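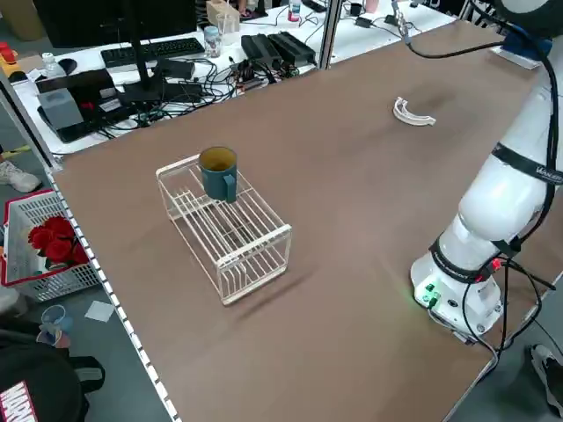
What's in Your Odd Parts Drawer? Notes for the Londow Library Talk

Slides 1 and 2: Hello and thanks

Wait for the coats and the tea to settle. Thank Thérèse Beaulieu for the invitation and for letting me come back after I ran over so badly last May. Tell them I have a clock this time and that I will let them go by 4 p.m., cookies or no cookies.

Say who I am, quickly. I spent most of my working life behind the parts counter at Sotomayor Hardware, and when I retired I discovered I missed the questions more than the paycheck. People would come in holding half of something in a sandwich bag and tell me a whole story about it before they got around to asking if we carried the other half. Usually we didn't, but I loved hearing the story, and quite often we could work out something together.

Ask for a show of hands: who has a drawer, a coffee can or a shoebox full of parts they can't name? (Leave time here. People laugh and start telling their neighbor, and it's a nice way to begin, so don't hurry them.)

Slide 3: My grandmother's coffee can

This is the long story, so keep an eye on the clock. My grandmother kept everything in a coffee can on the cellar stairs. Knobs, washers, curtain hooks, the feet off a sewing machine she'd given away before I was born. When she died, my cousins and I sat on the kitchen floor and tipped it out onto a newspaper, and we spent a whole afternoon guessing. We got the knob for the pantry door, which had been missing as long as any of us could remember and had been maybe ten steps away that whole time.

The can was full of good things, and she was the only one who could read it. A scrap of paper with "pantry door" on it would have done the job.

Slide 4: The survey cards

Remind them about the cards that were on the front desk over the winter. We got 115 back, bless everybody, and I read them all at my dining room table. Of those, 96 said they had thrown out something that mostly worked over one missing or broken piece. The things people mentioned again and again were lamps, blenders, window blinds and refrigerator drawers.

Read the one about the blinds out loud if there's time. (It's the yellow card, paper-clipped to the back of these notes.)

One gentleman added up what he had spent replacing such things over the years and came to more than $575, and then wrote underneath that his wife thought he was being kind to himself.

Slide 5: Mystery pieces 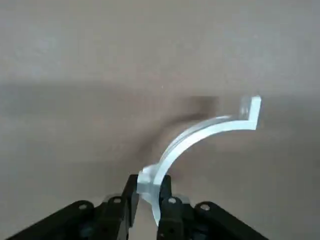
Translucent plastic, curved, with a raised ridge along its length and a sharp bend at one end.

Let them look, and take guesses from the floor. I'm happy to hear anything. Then go over the questions I used to ask at the counter, and they can write these down if they'd like:

Where did you find it? The room, the shelf, under what.
Is there a number or a letter molded into it anywhere? Turn it over, use a flashlight, and try a magnifying glass if your eyes are like mine.
Has it got a clean edge all the way around, or is one end rough, as if it used to be longer?
Does anything in the house rattle, sag or lean that didn't use to?

That last one has solved more puzzles than all the catalogs we had. A woman once brought me a little gray wedge, and we went back and forth over it for half an hour before she remembered that her Soveo toaster oven had been sitting crooked since the holidays. It was a foot. She was so pleased she came back the next day with banana bread.

Slide 6: Labeling, the easy way

Hold up the envelopes. I like the small coin envelopes - they're cheap, you can write on them, and they lie flat in a drawer. One part or one set to each envelope. On the front goes what it belongs to, which room that thing lives in, and the month and year you put it away. If you don't know what it belongs to, write where you found it and put a question mark.

I go through my question marks every spring. Anything that has been there through two springs goes in the trash, and I try not to feel bad about it. (I do feel bad about it. They'll want to hear that, I think.)

Mention instruction booklets too. Tear off the page with the parts diagram, fold it up, and keep that. You can recycle the other pages, all those languages and the warnings about bathtubs.

Slide 7: Asking for help

Put in a good word for Ezequiel Cantero, who runs the Trallero Street repair table and has more patience than anyone I've worked beside. He'll look at nearly anything you can carry in. Please bring the whole object along with the broken piece, with the cord if it has one. He asked me to say twice that he doesn't do microwaves, so say it twice.

When you call a manufacturer, have the model number in front of you before you dial. It is nearly always on the bottom or the back. Ask for the parts department by name, and be nice to whoever picks up. I was on the other end of that phone for many years and I can tell you we tried harder for the nice ones.

Slide 8: Questions

Repeat each question into the microphone for the folks in the back. If it goes quiet, ask what the oldest thing in somebody's drawer is.

Envelopes are on the table by the door, 4 to a person to start with, and there's another box under my coat. Give Thérèse back her extension cord before leaving.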